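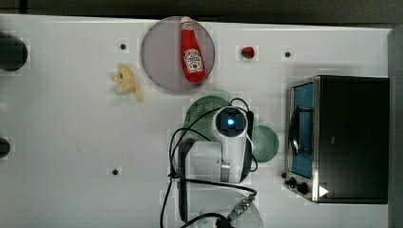

Progress report, Urnemo chemistry teaching materials
Prepared for the Pleltska fund by Liv Holmgren
7 July 2021

You asked for a short report this time, and I have taken you at your word. The last one ran long and I gather it was used to level a desk.

Where we are

The grant pays for a set of open worksheets and lecture notes on organic reaction mechanisms, aimed at second-year students who passed the first year without quite knowing how. The first two units, on nucleophilic substitution and on elimination, are finished and have been through a class. The third, on carbonyl additions, is drafted. The fourth, on aromatic substitution, is a title and a very good intention.

Substitution went over best. Students were happy to tell SN1 from SN2 once the worksheet stopped asking them to recite the definitions and made them draw the arrows. The common mistake was starting the arrow at the positive charge, as if electrons were out there looking for a way to leave an empty seat. We rewrote the opening page to deal with this before anything else. Kieran Birkett drew the new arrows by hand, then drew them again in the software after we found that his handwriting has its own stereochemistry.

Elimination was rougher. The draft treated E2 as a short detour after substitution, and the students treated it the same way, so on the trial quiz almost everything was a substitution, including tert-butyl bromide with a strong base. Britt-Marie Sæther has split the unit in two. The first half is E2 alone, with the anti-periplanar requirement shown on Newman projections. The second half puts all four pathways on the table and asks the student to choose by substrate, base, solvent and temperature, in that order. It is less elegant than the old version and people can do it.

The trial

Both units were tried at Brurnasau with 125 students, in groups of 20 or fewer. Birger Halvorsen ran the sessions and collected comments on paper, which I have read in full. The most frequent request was for more worked answers. The second was for a different building. We have acted on the first.

There are now 300 practice problems in the bank, each with a full mechanism in the answer key. Pouran Alipour checked the keys and sent back a list of corrections that I would describe as thorough. Most were missing lone pairs. Two were carbons with five bonds, both mine.

What slipped

The carbonyl unit was due before summer and is late. We underestimated the work on acetals, where every step is reversible and every diagram therefore needs twice the arrows. The proton transfers alone fill a page. I also spent too long on a paragraph about why water has to be removed, and then cut it down to a sentence and a picture of a Dean-Stark trap.

The web version, which we have been calling Nina for reasons lost to the first planning meeting, works on a laptop and sulks on a phone. Structures wider than a hexane chain run off the side of the screen. Kieran has a fix that shrinks them, and a second fix for the fact that they are then too small to read.

Money

The drawing software license cost 1771 and came out of the equipment line as agreed. Printing was under budget, mainly through students losing the sheets and downloading them again. Travel was not used and we would like to move it to paid checking time for Pouran, if you will allow it. A one-line reply will do.

Next

Acetals and imines go to Pouran in July. Britt-Marie starts on aromatic substitution once the directing-effects table has been agreed, and at present she and Birger disagree about whether the halogens belong on it or in a box of their own. I expect the box to win. The carbonyl unit should be ready for the autumn groups at Brurnasau, and I will send the quiz results with the next report.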